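Wrist cam demos: do you keep the ones with people in them?

gumboot_ml
1,318 demos in, 90 have somebody's arm in shot. Riva says bin the lot. I reckon that's throwing out good data.

pryor_fan
Bin them. Your policy will learn to wait for a sleeve.

gumboot_ml
It's 7 per cent, mate. Hardly a sleeve cult.

tramstop
Keep, but label them. We masked ours at Norkanthorpe and the colour stats went funny.

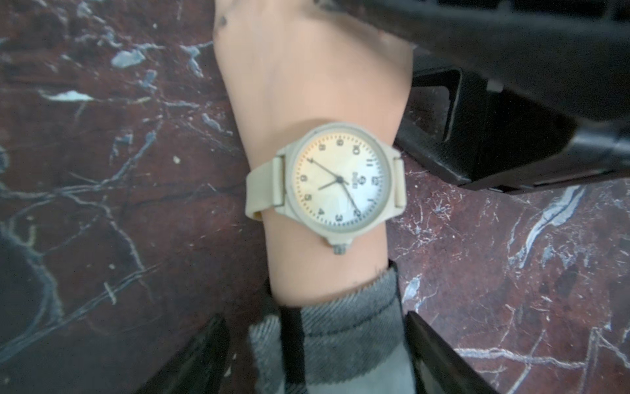

Posted by Kamonchanok Wattanapong, December 16, 2025
Grey sleeve, beige watch, marble. I'd keep this one. Pryor_fan, what do you do when a real customer leans in?

pryor_fan
Hit the stop button.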